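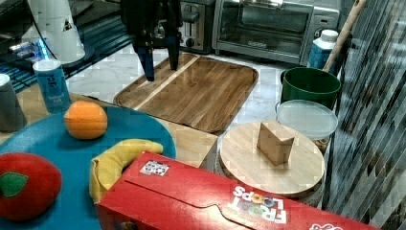
Ramil Lagman
Before anyone gets too far into this, check the breaker size. A kitchen counter circuit is usually 15 or 20 amps, and it makes a difference.

Breaker trips when I make breakfast
posted by clastton_renter

I moved into an older apartment in Lullivcombe in October. If the toaster and the toaster oven are on together, the breaker goes after a minute or two. Either one alone is fine. Is the wiring bad, or is it me?

3 replies, 613 views

Ramil Lagman
Okay, so add up the watts. The label is on the bottom or back of each one. On a 120 volt line a 20 amp breaker is good for up to 2400 watts, a 15 amp one for 1800. If your two come to 2334, a 15 will trip every time. The breaker is doing its job. Do not put in a bigger one.

sallthorpe_dee
same thing at my place, i just do the toast first

Um
Try an outlet on another wall, it may be on a different circuit. Turn the breaker off and see which outlets go dead. Don't use a thin extension cord for this. If it ever trips with just one thing running, call the landlord.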